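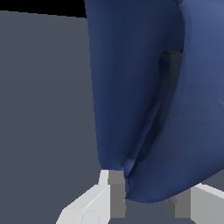
Start with teleoperation of cloth, since most of the questions after the last version of this talk were about cloth. The operator sits at a desk with a six-axis hand controller and drives a simulated arm. The view from the wrist is the one that gets recorded with the joint states. Point at the slide: blue cloth over two fingers, one deep fold running down between the lobes, and the faceting on the right lobe. The facets are the mesh. Mesh resolution sets how tight a crease the cloth can form, and it also sets the frame rate the operator has to work at. Below a certain rate people start to overshoot the grasp, and the overshoot goes into the data.

Say what the wrist view costs. Once cloth is up against the fingers it hides most of the table. Operators learn to plan the next move from the overhead view before they close the grip. Policies trained on the wrist view alone do not have that option. Come back to this under results.

NEXT: three ways to show the task

Kinesthetic: hold the arm and move it. Good force sense, poor for cloth, because the teacher's own hands end up in the camera view. We stopped using it for folding after the pilot.

Remote control with a matched leader arm: the Tondow setup. Fast to learn. Joint limits match, so there are few surprises near singularities. Needs a second arm per station.

Remote control with a hand controller: the Zokell setup, used for everything in the rest of this talk. Cheap, works the same in simulation and on hardware. Orientation drifts over a long session and has to be re-zeroed. Ok-hee wrote the re-zero routine; credit her here, the name is missing from the slide.

Do not read the table aloud. Leave it up and move on.

NEXT: the data set

1,969 demonstrations kept. 42 operators. Three tasks: pick up a cloth by the corner, fold in half, fold in quarters. Each demonstration is one attempt from a random start pose. Failed attempts were stored separately and are used only in the last experiment.

Someone will ask about the spread between operators. It is large. The slowest operators were not the worst teachers. Elsie Dunstan's analysis has the plot, backup slide 31. The main predictor was how often the operator paused with the gripper half closed. A pause looks like nothing to the person doing it, but the policy learns it as an action and will sit there for seconds at a time.

Fix: trim idle segments at load time, threshold on joint speed and on gripper speed together. Thresholding on joint speed alone removes the grasp itself. We lost two weeks to that.

NEXT: contact

Slow down here. This is the part the Olness people came for.

Simulated fingers are rigid and the cloth is a particle mesh with a thickness parameter. If thickness is set too low, the fingers pass through when they close quickly. If it is set too high, the cloth floats off the pad and slips early. The operator cannot feel either one. There is no force feedback on the controller, only a short buzz at first contact. Warrick argued for removing the buzz, and in the comparison runs it made no difference to success. It did cut the time to close. We kept it.

Mention that cloth color is randomized at training time but not at collection time. Operators complained when it changed between attempts.

NEXT: results

Fold in half, wrist plus overhead: 71 percent on hardware. Wrist only is well below that, and the gap is nearly all in the second grasp, after the first fold has covered the corner. Ties back to the opening slide.

Quarters: do not quote a number. The hardware runs were done with an old gripper pad. Cristóbal is repeating them in September.

Adding failed attempts, labeled as failed: small gain on corner pickup, none on folding. If asked why, say we do not know.

NEXT: what to copy

Re-zero the controller before every attempt. Log the gripper command and the measured gripper width as separate channels. Show operators a replay of their own first ten demonstrations before they record any more. Glenys Pryor ran that session for our group and her checklist is linked on the slide.

Skip the hardware video if past the 25-minute mark. Leave the contact slide up for questions.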